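The Cutano White Work Table, After a Winter of Real Use
Posted in April by the Workbench Desk
Print | E-mail this page
12 shares | 4 comments 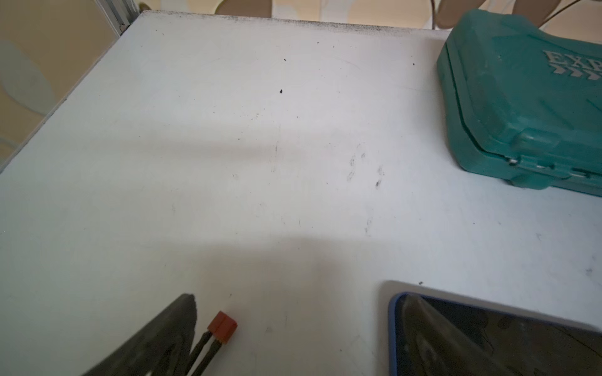

A reader wrote in before I had finished this review to say that a white top is lovely for finding dropped screws and miserable for everything else, and that she had gone back to brown after one season. I understand her completely, and I still like mine!

I paid $134 for the Cutano, and it has had a teal tool case parked on it more or less ever since. The matte surface is kind to tired eyes in the evening (no glare from the lamp, bless it), but it does keep a record of your fingers. Gray smudges, black crumbs, fine scratches, pale round scuffs, you will get the whole collection, and the far edge gathers a line of grime if you let it go the way I do.

Dish soap on a soft rag takes me 15 minutes for the whole top, and most of the finger marks come off with it. The scuffs stay. I tried the Irnell cleaning paste too, and for my money the soap did just as well.

Would I buy it again? I would, though I'd put a mat down where the case sits.

E-mail this review | Comments (4)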